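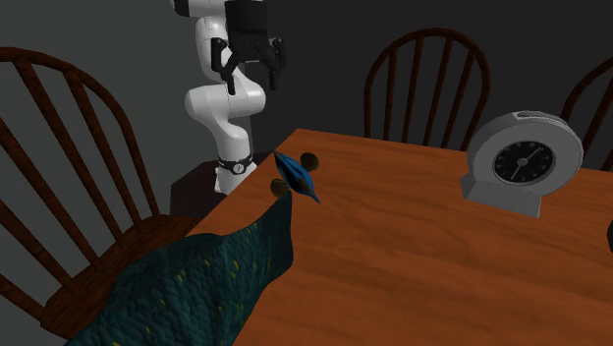 I've had the same kitchen table for 22 years and for the first half of that time I treated it terribly. Hot pans, wet glasses, a whole summer of kids' glitter glue. So when people ask how I got it looking decent again, I have to admit most of it is just the stuff I stopped doing!

First, white rings. If the mark is pale and cloudy, it's usually moisture sitting in the finish and hasn't reached the wood. I put a dry cotton dish towel over it and go across with a warm iron, no steam, for a few seconds at a time. Lift and look, lift and look. Please try it somewhere hidden first (the underside of a leaf is perfect). Black rings are another story and generally mean sanding, sorry.

Crumbs in the leaf joint used to drive me nuts. A wooden skewer gets most of them, then a quick pass with the vacuum on the skinny nozzle. Don't use a butter knife. I did, and I can still feel the nick with my thumb.

For everyday wiping I use a barely damp cloth with one drop of dish soap to a bowl of water, then a dry cloth right behind it. Go with the grain. I gave up on spray polish years ago - it built up into this gummy layer that grabbed every bit of dust in the house, and it took me 40 minutes with mineral spirits and an old T-shirt to get one end clean. Windows open for that job, and lay the rag out flat outside to dry, never balled up in the trash.

Wobbly table? Check the bolts under the apron before you start folding cardboard. Mine needed half a turn on two of them and that was it. I do it every September now, same day I change the furnace filter.

Dried candle wax comes off with an ice cube in a sandwich bag. Leave it on until the wax goes brittle, then nudge it with an old plastic card. Whatever greasy shadow is left usually wipes away with the soapy cloth.

Oh, and felt pads under anything heavy that lives on the table, fruit bowls especially. A sheet of them lasts me ages, and I cut the big ones into quarters with kitchen scissors.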